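Wivau Household Sorting Survey – data card

Version 2
Maintainer: Annunziata Mancuso
Status: stable, no further collection planned

Summary

Wivau is a tabular data set on how households sort drink packaging at home. It holds 4000 rows. Each row is one diary entry, written by an adult in the household when an item was thrown away. 400 households kept a diary, all in the towns of Donati and Skeka.

Files

entries.csv – one row per discarded item
households.csv – one row per household, keyed on hh_id
codes.csv – material and bin codes

All files are UTF-8, comma separated, with a header row. Missing values are empty fields. The string "NA" is a valid bin code (not accepted) and must not be parsed as missing. In pandas, set keep_default_na=False and handle empty fields yourself.

Material codes

AL – aluminum beverage can
PC – paper cup, any lining
GL – glass bottle
PT – plastic bottle
OT – other

Crushed and whole cans share the code AL. The column crushed (0/1) applies to AL rows only. A cup with other items inside is entered as PC, and each item inside gets its own row with the same event_id.

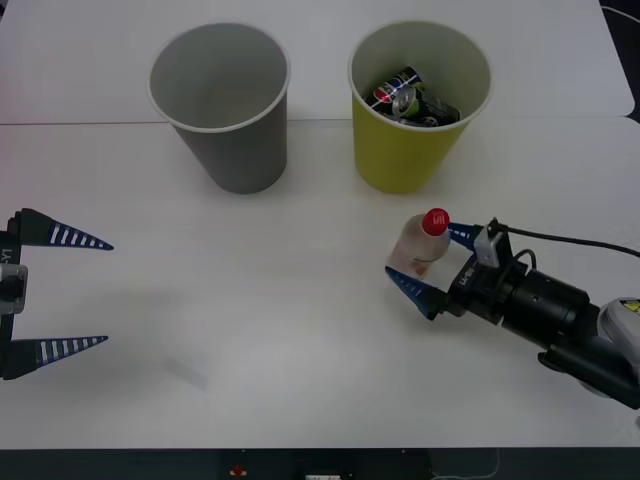
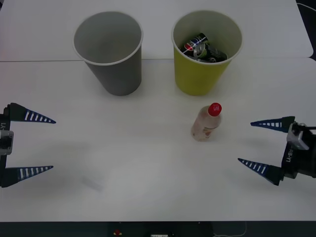 Paper cups, code PC.

Collection

Diaries were kept on paper from February and typed up with the Zelon entry form. Time of day was recorded to the nearest hour. Entries written after midnight belong to the previous diary day, so the date column can differ from the calendar by one.

Changes from version 1

The two towns had separate bin codes in version 1. These were merged, and the original value is kept in bin_raw. Duplicate event_id values in Skeka were renumbered. Joins against version 1 on event_id will fail for that town.

Known problems

Lining type is not recorded for PC rows. Weight is self-reported and often blank – do not use it for totals. Households in Donati without curbside pickup are underrepresented, and no survey weights are supplied.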